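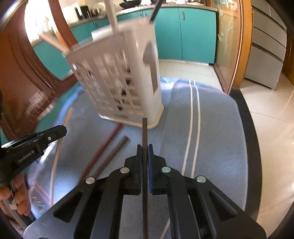
A dark brown chopstick and a white plastic utensil basket with a lattice front.

Chopstick basket

A chopstick basket (also chopstick holder, chopstick caddy or, in older household catalogs, stick drainer) is an upright container in which chopsticks are kept between meals, and very often drained after washing as well. It belongs to the wider family of utensil baskets, and in a great many homes there is no real line between the two, so that spoons, stirring sticks and the odd skewer end up living alongside the chopsticks quite happily.

Form

Most baskets are taller than they are wide, because a chopstick is a long, light thing and will topple out of anything shallow. Household baskets are commonly molded in plastic, though stainless steel, bamboo and glazed pottery all have their faithful followers. The sides may be solid, pierced with holes or formed as an open lattice of slats, the last being a great favorite beside the sink, where air can get in among the sticks. A flared or footed base helps the basket stand steady when it is full on one side and empty on the other — a thing that happens in every kitchen sooner or later.

Some models have a divider down the middle. The Hamus pattern, still fondly remembered by people who grew up with it, had two chambers and a lift-out tray 20 centimeters long, and the tray was nearly always the first part to go missing.

Contents

Table chopsticks and cooking chopsticks are frequently stored together. Cooking chopsticks are the longer of the two and stick up well above the rest, which makes them easy to grab when something is spitting in the pan. Pairs made of pale wood, dark wood and black lacquer or plastic get mixed up over the years, and matching them again before guests arrive is a familiar small chore, often handed to children.

Opinions differ on which end should point up. Standing the sticks with the eating ends upward lets the tips dry freely. Standing them with the handle ends upward means that fingers touch only the part meant to be held, and this is the usual way in restaurants. Soon-im Ko, whose household manual The Givlow Kitchen Book gives the subject a whole chapter, recommends tips up for draining and tips down for storage, and admits rather sweetly that she seldom remembers to turn them over.

Care

Wooden and bamboo chopsticks do best when they are wiped before going into the basket. Water gathers at the bottom of any container, open-sided or not, and the basket itself wants emptying and scrubbing now and then, with a narrow brush for the corners and slots. A drip tray underneath should be rinsed at the same time.

See also: Chopstick rest; Dish rack; Spoon jar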